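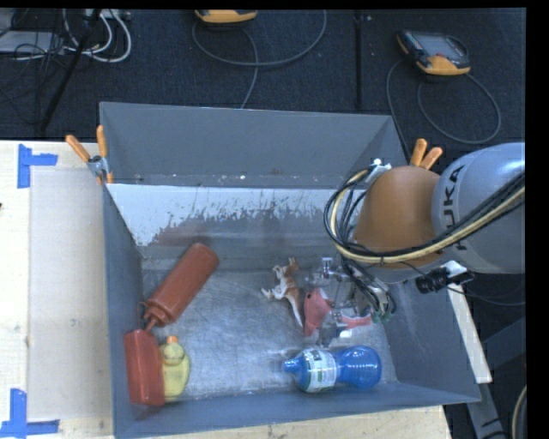

*Grey bin, mixed toys and bottles, kangaroo on its side.*

# Plener mixed-bin notes

Item list and labels for the Hosimdale toy and bottle bins. Maintained by Parisa Mahmoudi. Labels checked by Yasaman Nouri, who disagreed with 13 of them, and I think she was right on most.

## What's in it

- 98 items, animal figurines and household bottles for the most part
- 3 label levels: `kind`, `colour`, `material`
- one text file per bin

## Things I don't trust

**`material`**. Filled in by eye. "Plastic" covers nearly everything and tells you very little. I'd ignore this column.

**`colour`**. One value per item, so a brown and white kangaroo goes in as `brown`. See-through bottles get the colour of the plastic, never the label or the cap. The Warnstead list did it the other way around, so don't merge the two.

**`kind`**. Fine for bottles. For animals it depends on how much of the thing is showing. If something is half covered and all you've got is a pinkish-red bit, put `unknown`. Version 2 had far too many confident guesses.

The claim in the old Mousavi write-up that these bins are "typical household clutter" should go. Somebody picked these items. I've yet to see a cupboard that looks like this.

## To do

- redo the partly hidden items
- decide whether a cap is its own item (Yasaman says no)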